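Section 4: Sorting and packing a mixed basket

Before you start

The Zemura basket insert promises "effortless order in minutes". Ladi Abubakar, who wrote the first edition of this guide for Rodcombe Storage, left that line out, and so have we. A basket will hold whatever you push into it. It won't sort anything for you.

You will need a clear table, an open-sided plastic basket and a place for the things that don't belong in it. The Trurnau brochure also recommends a set of dividers. We tried them and found they mostly take up room that the bottles could use.

4.1 Emptying and sorting

1. Put the basket in a back corner of the table so the front stays clear for sorting.

2. Take everything out, even if it looks fine from the top. Small things work their way to the bottom.

3. Make one group for bottles, one for boxes and packets, and one for paper goods. Avoid a group called "other". It will become the biggest.

4. Set books aside on the table. They go on a shelf, whatever the packaging claims about the basket being suited to "all your favourites".
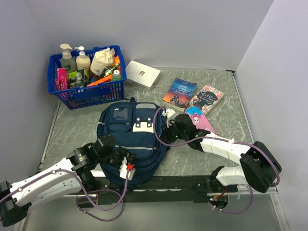
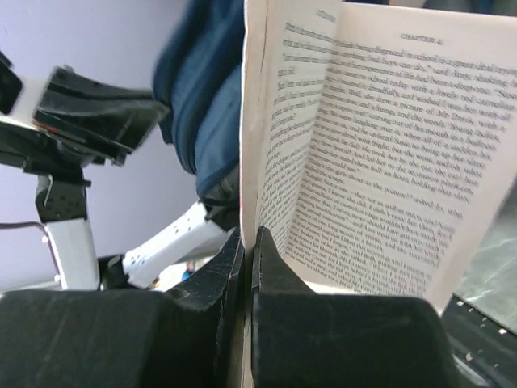
5. Check each book before shelving it. Open it in the middle and look for folded corners, old receipts and loose pages. If you end up reading a chapter of Little Women, put the kettle on and call it a break.

6. Close the book fully before you lay it down. A paperback left open on its face will keep the crease.

Caution: Don't stand paperbacks beside pump bottles. Pumps leak, including the ones sold as leakproof, and a swollen book never goes back to its old shape.

4.2 Packing the basket

1. Pump bottles go in first, upright, at the back. Turn each pump to its locked position if it has one.

2. Stand flat boxes on edge against the front wall of the basket. You can read the labels that way and the boxes stop the rest from sliding.

3. Soft items such as cloth bags fill the gaps. Tie them at the top. An untied bag will empty itself into the basket the first time you carry it.

4. Lay long items across the top at an angle, last of all.

5. Lift the basket a few centimetres and set it down again. If anything shifts, take out one item and try again.

Note: The Reuter label gives a load limit of 3000 grams. We would treat that as a hopeful figure for a basket carried by its rim. A full 700 mL bottle uses up a good share of it, so keep heavy refills in the cupboard and bring out one at a time.

4.3 Where the basket lives

Measure the shelf before you carry anything to it. Our test shelf had a clear height of 61 cm, plenty for tall pumps, but many bathroom shelves are far lower. Measure to the top of the tallest pump, as the rim tells you very little.

Keep the basket out of direct sun. The maker says the colour is fade-proof. We haven't seen any testing to back that up.

4.4 If the basket won't stay tidy

Contents above the rim: remove boxes that are nearly empty and combine what is left, provided it's the same product.

Small items falling through the sides: put them in a zip pouch. Lining the basket with paper works for a week or so – then the paper tears.

Bottles tipping: move them into a corner and wedge them with a tied cloth bag.

Repeat section 4.1 when you can no longer find something without lifting out something else.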